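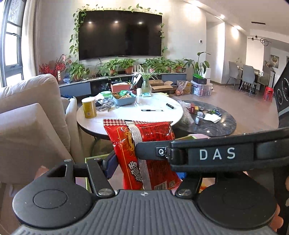
## 4. Connecting the scoreboard to the timer box

Before you start this section, the scoreboard must be fixed on the wall of the rink and the Rind timer box must stand on the officials' table. If the wall brackets are not yet mounted, go back to section 3.

You need the grey data cable (18 m, delivered with the board), the power cable and the small key for the service door.

**Caution:** Do not switch on the power until step 5. The board is heavy on current at the first second, and an open service door at this moment can give an electric shock.

1. Open the service door at the lower left corner of the board. Turn the key a quarter turn only. The lock is soft and can be damaged by force.
2. Lead the data cable through the rubber ring and push the plug into the socket marked LINE IN. You should hear a click.
3. Lay the cable along the wall to the officials' table. It must not cross the players' gate or the path of the ice machine. Keep it away from the cables of the floodlights.
4. Push the other end into the back of the timer box, close the service door and lock it.
5. Switch on the board first, then the timer box. All segments light up for a few seconds and after this the clock shows 20:00.

**Note:** If the clock shows only two lines, the board and the box do not speak the same version. Hold MENU and HOME together until the display shows code 153, then release both buttons. The box now looks for the board again.

### 4.1 Setting the penalty clocks

The Murkitbridge model has two penalty clocks for each team. The Clonden model has three, but only two of them can run at the same time.

1. Press PENALTY and choose HOME or AWAY.
2. Type the player number and press OK.
3. Choose 2, 5 or 10 minutes. For another time, press the star and type it by hand.
4. The penalty starts together with the game clock. To delete it after a goal, press PENALTY, choose the line and hold CLEAR.

### 4.2 Horn and brightness

The horn is set by the factory to 100, the loudest value. For training in a small hall we recommend a lower value.

Brightness is found in the same menu. On outdoor rinks choose DAY before the match and change to NIGHT when the floodlights are on.

**Caution:** Never stand directly in front of the horn during the test. Ear protection is needed for work on the ladder.

Spare cables and keys can be ordered from Calumska under part group 700.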